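Bowl storage thread. Small kitchen, one cabinet, too many bowls. Posting this in pieces while I reorganize.
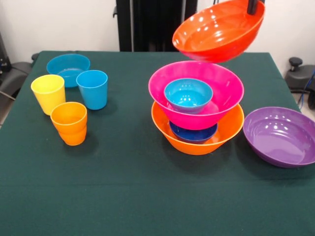 Colored bowls stacked on the green cloth, cups off to the left.

October 9, 2025

Starting with the problem. Our apartment in Bresota has one lower cabinet that takes anything round. The shelf opening is 14 inches high and there's a pipe at the back, so the usable depth is less than it looks.

In that cabinet until last night: the everyday colored bowls, the cups, two steel mixing bowls, a colander, a salad spinner we use in summer, and a stack of takeout lids that fit nothing.

The lids are gone. I tried each one on each container first. Took 30 minutes and I matched a single lid.

On to the colored bowls. They come in a few sizes and the colors don't follow any order I can work out. Orange is a large one. Hot pink is a large one. Dark blue and light blue are small. You can't go by color, you have to look.

So the stack in the photo goes, from the bottom: orange, dark blue, hot pink, light blue. Large, small, large, small. This is how they end up when people put away whatever is on top of the drying rack.

It costs height. The pink one sits up on the dark blue one when it could be down inside the orange. You can see the orange rim around the sides and front of the lower part of it.

The other thing it costs is the dark blue bowl. It's mostly hidden in there. If you want it you have to lift off the pink and the light blue first, and at breakfast that means two bowls on the counter and a third in your hand.

I looked for the dark blue one for most of a week last month. It was in the orange one.

Order I've settled on: all the large ones first, directly inside each other. Then the small ones in a group inside the top large one. Shorter stack, and the small bowls are where you can see them.

Someone asked in replies why not two stacks. I had two stacks. The cabinet door opens to the left and whatever is on the right side gets forgotten. Also the colander lives on the right.

Another reply asked about bowls sticking together. Mine do it if they go in damp. Separate stacks or one stack makes no difference, they have to be dry. I leave them on the rack overnight now and put them away in the morning.

If two are stuck, hold the outer one under warm water for a bit and twist. Don't pull straight up. I pulled straight up once and the inner bowl went across the kitchen.

Cups. I keep them out of the bowls completely. It's tempting to drop a cup into the top bowl to save space, and then somebody puts another cup in that one, and then the whole thing leans.

Cups go in a row on the left, mouths down. The shelf has a liner on it so they don't slide. It's the ribbed kind from Van Hecke, cut with kitchen scissors. I cut it short the first time. Measure from the inside of the door frame, the outside number is no use to you.

About the green cloth, three of you asked. It's an old table cover. I put it down whenever I empty a cabinet, so nothing gets scratched and nothing rolls. Plain dark cloth is also good for sorting bright things. On our regular patterned one I lose track of what I've put where.

I do recommend taking everything out before deciding on anything. I tried reorganizing with half the stuff still in the cabinet and ended up with the same arrangement slightly to the left.

Second day. Added a shelf riser, the narrow Trenasen one with the folding legs. It stands 9 inches tall. Bowls go under it, steel mixing bowls on top.

Fit is close. The finished bowl stack goes under with a little room over it. The old large-small-large-small version would have gone in too, as long as you tipped it, and tipping it is how things fall over.

The riser legs click when they lock. Mine only clicked on one side. I took it out, folded it, opened it again and then it clicked on both. Check before you load it.

Colander now hangs on a hook inside the door. It bangs a little when the door shuts. I stuck a felt pad on the door where it hits. Still bangs, quieter.

Salad spinner went to the hall closet until May.

For anyone asking where the bowls are from: the large ones are from a set called Zala that we got when we moved in. The small ones were added later, different places. No, I don't think you can mix and match by label. Take one of your bowls to the store with you and try it in theirs. I've done this and no one minded.

Worth checking when you do that: does the small bowl sit flat on the bottom of the large one, or does it ride on the slope of the side? If the base is wider than the flat part it won't settle, and every bowl above it will be a bit crooked.

Same check for large into large. Flared sides nest better than straight sides. The straight-sided ones I used to have would only go in partway, and I gave them away for that.

Reply to the question about weight: these are light, so I'm not worried about what's on the bottom. With stoneware I'd keep the stack low and put it on the lowest shelf. I wouldn't put stoneware under a folding riser at all, one bump on the edge and you've chipped something.

Reply to the question about stains: tomato sauce, yes. I've had decent results with baking soda paste left on for an hour. Curry, no. The bowl that had curry in it is the curry bowl now.

Day four or five, I've lost count. The stack has held its order except once. One small bowl went in between two large ones after dinner. I moved it and didn't mention it.

I thought about putting a label on the shelf edge. LARGE FIRST, something like that. Decided against it. We already have a label on the fuse box and one on the trash schedule and no one reads either.

What I did was leave the small ones at the front of the drying rack and the large ones at the back. Then changed it, the front ones get picked up first. Large at the front, small at the back. Now people grab the large ones and put those away first without thinking about it.

That has helped more than the riser did, and it was free. The riser was still a good buy for the steel bowls.

One thing I haven't solved is odd guests - the casserole dish, the cake pan with the loose bottom. They're standing upright next to the pipe for now. The loose bottom falls out when you take the pan. I'm going to try a big rubber band.

Also not solved: the lid for the larger steel bowl. It's too wide to lie flat under the riser and too floppy to stand. It's on top of the fridge.

A couple of people sent pictures of their own cabinets. Thank you. The one with the file sorter for lids is a good idea and I'm going to look for a small one. If yours has rubber feet let me know, my shelf is slick where the liner stops.

To the person with the deep corner cabinet: I'd put the bowls you use least in the back corner as one stack, and slide a shallow bin in front of them with the daily ones. Then you move one bin, and the back stack stays as it was. I haven't tried it in a corner. It works in our hall closet with the towels.

Next is the drawer with the measuring cups and the thing for eggs. That won't happen until November, we have people staying. I'll add to this thread when I get to it.

Edit to the liner post, I had the direction wrong. Ribs should run side to side, so the bowls don't creep toward the door. Mine run front to back and I've had to push the stack in again this morning. Recutting it tonight with what's left on the roll.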